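People wanted to help us write the house rules for small robot cells
Posted in: Get involved
Where: the Mota workshop, upstairs at Privby
Pay: yes, see further down

Hi, I'm Uwe Engelhardt and I look after safe working practice at Daveck. We're a small outfit that sets up tabletop robot arms for assembly jobs, mostly little plastic and metal parts, and I'm looking for people to come and pick holes in our rule book. I mean that literally. If you can find the sentence that makes no sense at seven in the morning with a coffee in one hand, I want you!

A bit of background. Our current rules were written by me, over one very long January, and they show it. They're 40 pages. There's a whole section on what colour the tape on the floor should be (I was quite proud of that one) and only half a page on what you do when a part ends up somewhere it shouldn't and you'd really like to just reach in and grab it. Guess which of those comes up more often.

So we're starting again, and this time I'd like the people who stand beside these machines to have a proper say. The new version is going to be called the Cikier bench code, after the cell we're trying it out on, and it'll cover four areas: who may be at the bench and when, how you hand over between a person and the arm, what gets checked before a run, and what gets written down afterwards. It sits underneath the law and the published standards and doesn't replace any of them. If the code and the regs ever disagree, the regs win and I fix the code.

Who I'm after

You don't need to be an engineer. I've got engineers, they're lovely, and they all skip the same paragraphs. I'd like a mix:

- people who load, unload or tend machines for a living, any industry
- apprentices and students in their first couple of years
- anyone who's done health and safety rep work, paid or not
- people who use a wheelchair, have one working hand, wear hearing aids or are colour blind, because a rule that says "step back when the light goes amber" is no good to a fair few of us
- people whose first language isn't English (the code has to work in plain words or it doesn't work)

You do need to be 18 or over, and you need to be okay with being told to stop by someone younger than you. That last one is in the code, by the way. Anyone at the bench can call a stop, and whoever hears it stops first and argues later.

What you'd be doing

The task is a small gear assembly. It's fiddly enough that things go wrong in ordinary ways, and that's when you find out whether a rule is any good. You'll get the draft code, a stool and a red pen. One of us runs the cell, you follow along with the draft, and whenever what we do and what the page says drift apart you put your hand up. Sometimes we'll break a rule on purpose to see if you can find the bit that covers it. Sometimes we'll break one by accident, and I'd be grateful if you were kind about it.
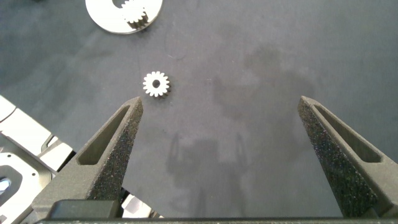
After lunch we swap around and you take the operator's seat, with one of my crew next to you holding the enable switch. You'll do a pre-run check from the sheet, call the start out loud, watch a few cycles, then do a proper handover where the arm is parked and you clear the bench. We'll ask you to talk the whole way through. It feels silly for the first ten minutes and then you forget you're doing it.

A few of the rules I'd especially like tested, so you know what sort of thing we're arguing over:

No hands past the line unless the arm is parked and the person with the switch has said "parked". A nod doesn't count. I've had pushback on this one from people who work alone a lot, and I'd like to hear more of it.

Loose parts stay where they are until the cycle ends. Yes, even the one you can see perfectly well.

Low speed whenever someone is teaching the arm a new position. We've set our own shop limit at 60 millimetres a second for that, which is slow enough that visitors ask if it's broken. Is it too slow? Do people get bored and stop watching? I'd love to know.

Fingers and grip pads get looked at before the first run of every shift, and the person who looked puts their initials down. We keep changing the wording here. "Check for wear" means something different to everybody.

Near misses go in the book the same day, with no names unless you want yours in. Please have a go at talking me out of the paper book. Others have tried.

Time and money

It's one full day per person, nine till four, with an hour for lunch (we feed you, tell me about allergies). There's also an evening call a few weeks later, 70 minutes at most, where I read out what we changed and you tell me if I got the wrong end of the stick. We pay $400 for the two together, and travel on top if you keep your receipts. You'll be paid whether or not you agree with a word I've written.

You can stop at any point during the day and still get the full amount. If you've brought a support person or an interpreter they're welcome at the bench too, and they get lunch as well.

Getting in

The workshop is up one flight but there's a lift at the back of the building, past the bike racks. The bench goes up and down. It can get noisy when the compressor kicks in, so if noise is hard for you let me know and I'll book you on a day when next door isn't using it. Closed shoes please, and long hair tied back. Leave rings and lanyards in the locker.

What we keep

I take written notes and keep your marked-up copy of the draft. We won't film you or take your picture. Your name goes in the thank-you list at the back of the code if you'd like it there, and nowhere if you wouldn't. The finished code will be free for anyone to copy and change, and I hope other small shops do.

How to put your name down

Send us a note through the contact form on the Daveck site with "bench code" in the subject line. Tell me what you do all day, whether you've worked near a robot before (no is a perfectly good answer) and one workplace rule that has always annoyed you. No résumé, I won't read it. If you'd sooner talk, leave a phone number and I'll ring you back after four.

I'll be filling places as people write in, with an eye to keeping the groups mixed, so you may hear from me quickly or you may go on the list for the next round. Everyone gets an answer either way.

Cheers,
Uwe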